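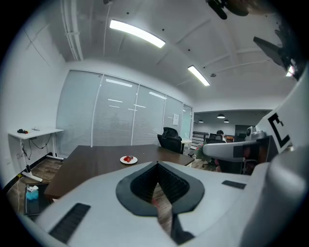 Figure 3. A strip of wooden floor at the Trenavano office.

4.2 Creaks and the heating season

The most exciting result in the whole survey came from the creak diaries. Households in Unanance and Trenavano wrote down every creak they noticed while walking across a wooden floor, along with the room and the time of day. Over the study they logged 1,562 creaks, far more than we had dared to hope for, and the entries are a pleasure to read. People know their floors very well. One household had given names to the noisy boards on the upstairs landing and used them all the way through its diary.

When the entries are sorted by month, February stands out at once. Indoor air is at its driest then, after a long stretch of heating, and boards that sat snugly in the fall have shrunk across their width. A board with a little room to move can rub against its neighbor or slide up and down on a nail, and both movements make noise. The lovely thing is how closely the diaries follow the humidity loggers we left in each home. In rooms where relative humidity stayed above 40 percent, creaks were spread fairly evenly over the months. In drier rooms they bunched up in late winter and then thinned out as the windows were opened again.

Time of day mattered too. We had expected a peak in the evening, when most people are home and moving around, and there is one. But there is also a second, sharper peak before breakfast. Part of this must be the listener - a quiet house makes a small sound seem large - so we checked the diaries against the contact microphones in the Hijazi house, the only home where recordings ran day and night. The morning peak was still there, though smaller, and we think overnight cooling deserves a study of its own.

Floor age turned out to be a poor guide. The noisiest room in the survey had been laid only 5 years earlier, over joists that were still drying, while 3 of the oldest floors produced hardly any entries. Fixing method did much better. Floors held with face nails were noisier than floors held with screws in every season, and the gap was widest in the dry months. Section 4.3 takes up this comparison using the Vasent test panels, where we could change the fixings and keep the same boards.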